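Gallery: the Brernetti picking trainer, five weeks in

November 2024

Grikcombe Packhouse took out a trial subscription to the Brernetti picking trainer in the autumn. Brernetti's pitch is that you teach the arm in software first, on made-up fruit on a made-up table, and then the skill carries over to your own line. I was asked to put together a page on how it is going, for the growers who pay into the packhouse and would like to know where the money went.

I should say where I stand. I have sat through three of these pitches now, McAlister's among them, and they all had a lovely video. The monthly fee for this one covers 168 hours of simulated picking and a phone line to a person called Rhun Ellis, who is polite and does ring back. It does not cover the gripper, the mounting plate, or the two days our own electrician spent on the guard.

So, one from the software, full size if your connection will stand it. 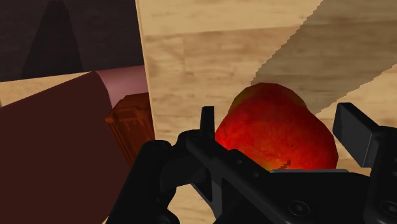 Fruit is where I part company with the brochure. "Lifelike produce" is the phrase on page 12, and I would like to meet whoever wrote it. The skin is fair enough, mottled red with a bit of olive green on the shoulder and an orange-yellow patch low down, and I've seen worse on a supermarket poster. But look at the outline along the top and the right, which is made of short straight lines, and then at the stepped edges on the shadow. I asked three people in the office what fruit it was and got mango, pear and "is it a pepper". Our customers buy by variety.

Rhun's answer was that the arm doesn't care how pretty the fruit is, only where the edges are and how hard to squeeze. Fine. Squeezing is the part I'm worried about. A ripe Zostura plum marks if you so much as frown at it, and there is no setting I could find for bruising. There's one for weight, one for slip, and one called "surface" with a slider that runs from nothing to lots.

Ye-ji Seo, who runs our grading line, was kinder about it than I am. She liked being able to try a different approach angle without stopping the belt, and she says the menus made sense to her by the second morning. She also asked for fruit in a tray, touching other fruit, the way it arrives here. That is "on the roadmap". Everything I have ever wanted from a supplier is on the roadmap.

The figure in Brernetti's own report is 81 per cent of simulated picks completed. I asked what happened to the rest and was sent the same report again. I've also asked for the number on real fruit, from any packhouse at all, and am still waiting.

The trial runs until February, and we can leave then without a penalty if we give notice in writing. Before that I want a full crate of seconds put through the real gripper, with Ye-ji checking each one for marks the following day. Growers who want to come and watch should ring the packhouse office and bring their own boots.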